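Diary, May, evening

Started on the small stuff in the bedroom after dinner. The drawers can wait. What bothers me is the accumulation of bracelets and hair ties that ends up on every flat surface, gets swept into whatever container is nearest, and then tangles.

Method, for the record. Spread a cloth over the table so that beads don't roll. Put everything into one shallow box with low sides. Sort by closure type first, color second. I tried color first in the winter and had to redo it, as a red knotted cord and a red coil have nothing in common when it comes to storage.

Categories as they stand tonight:

Knotted cord. These should lie flat with the sliding knot half open. Pulled tight and left that way, the cord takes a set and the knot gets stiff. The red braided one goes here, and the black one with the teal bead.

Beads on elastic. Never hang these. The elastic creeps under the weight of the beads and after 3 months the thing is a size larger. Small bag, loosely coiled, out of the sun. The dark strands are the worst for tangling and will get a bag of their own.

Spiral coils. Lavender and light blue. Both can sit on a peg. If one has stretched out, hot water will usually pull it back, though I have never had one return to its full original size.

Electronics. The fitness band doesn't belong with any of this. It goes on the charger side with the cables.

Ebuka Oyewole lent me his Festberg organizer insert to try, 12 compartments, 100 mm deep. Too deep for this purpose. Small items fall to the bottom and stack, and then you are back to digging. He uses it for fishing tackle and thinks highly of it. I would sooner have the Flondier tray, half that depth with movable dividers, but the listing gives outside dimensions only and I want the inside width before I order. Wrote to Olatunji, the shop on the corner, to ask whether they have one I can measure.

Also looked into elastic for restringing. Plosari sells a 0.7 mm stretch cord in spools. One spool would cover every bracelet I own and leave most of it unused. Pre-stretch before knotting, surgeon's knot, small drop of glue, leave overnight. Last time I skipped the pre-stretch and the bracelet gapped within a week. The big amber-brown bead has a wide hole and might take doubled cord. Test on scrap first.

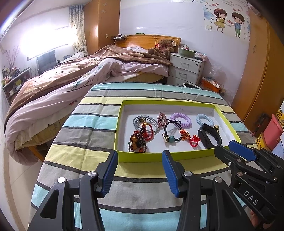
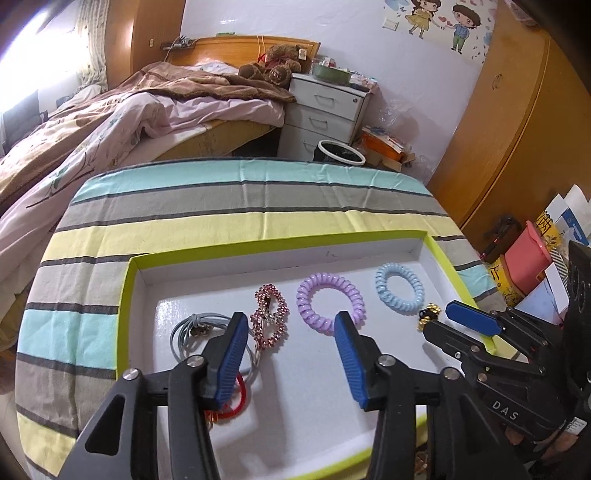

Bracelets and hair ties in the green-rimmed box, on the striped cloth.

Open items: inside width of the tray, labels for the bags, a proper place for the pink one. Also a 400 grit strip for the rough edge on the drawer runner, which I keep forgetting to buy.

Contact | Copyright, all entries by the author | Back to top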